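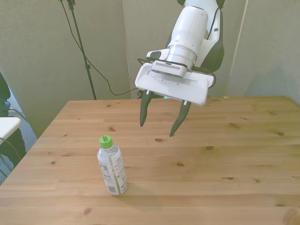

*Bottle on the wood table, green cap, barcode side out.*

**Drinks and Tables mtg, Flokstead building, February**

Present: Renji Sakai (chair), Oona, Pruitt, Takeda rep by phone till 2:30, me (notes)
Apologies: Marguerite

Started late, door code again.

**1. Last minutes**

OK'd. One fix, Pruitt said "coasters" not "posters". Changed.

**2. Bottled water**

Long one. Current order with Dronby runs out end of next month. Price going up, now 279 a quarter for the same number of cases. Renji not happy, says we never agreed to a rise. Oona to dig out the original email.

Options:

- stay with Dronby, same bottles
- go to Delliser, slightly cheaper, delivery only every other week
- stop buying bottles, get a filter jug for the kitchen

Pruitt for the jug. Oona for the jug but only if somebody other than her washes it. Renji wants bottles kept for visitors whatever we do, doesn't like handing people a mug. Takeda rep said their side don't mind either way but would like small bottles not big ones.

Agreed: jug for staff, bottles for visitors. Smaller order. Renji to ask both firms for a price on that, back to us next time.

Clear labels or plain ones - not discussed, ran out of patience.

**3. Bottles left about**

Same as last time. Half drunk ones on desks, window sill, top of the printer. Two were found behind the radiator. Cleaners won't tip them out, fair enough, they don't know whose is whose.

- write your initials on the cap in marker. Works on the green ones, Oona tried it, rubs off a bit by the afternoon
- anything with no initials goes at the end of the day
- caps back on before they go in the recycling?? Pruitt says on, Oona says off. Pruitt to check with the recycling people and put a note on the bin

**4. Wood table**

Pale wood marks easily. Rings at the window end from somebodys coffee. Pruitt rubbed oil in, better but still shows if you stand by the door. Renji asked about sanding, quote was over 55 and that's without the finish on top. Parked.

For now:

- mugs on coasters, water bottles ok without but wipe up after
- no spray cleaner, damp cloth only
- wipe along the grain

Oona asked for a cloth that lives in the room. There is one, it's in the drawer under the phone. She has looked in the drawer. Pruitt will get a new cloth.

Takeda rep dropped off the call here.

**5. Barcodes / stock list**

Oona wants to scan bottles in when they arrive so we know what we've got. Renji thinks it's a lot of bother for water. Compromise, scan one bottle per case, write number of cases next to it on the sheet. Try it for a month. Scanner needs charging, the lead is with Marguerite.

**6. AOB**

- Fridge shelf still cracked. Pruitt has the part number, not ordered
- Visitors on the 2 o'clock slot need water put out before they come up, not during
- Key to the supply closet has turned up, was in Renji's coat

**Actions**

| Who | What |
|---|---|
| Renji | prices from Dronby and Delliser, small order |
| Oona | find orignal email, start stock sheet |
| Pruitt | cloth, cap question, fridge part |
| Marguerite | bring back scanner lead |
| Me | buy jug, keep receipt |

Next one same time next month, Pruitt to book the room.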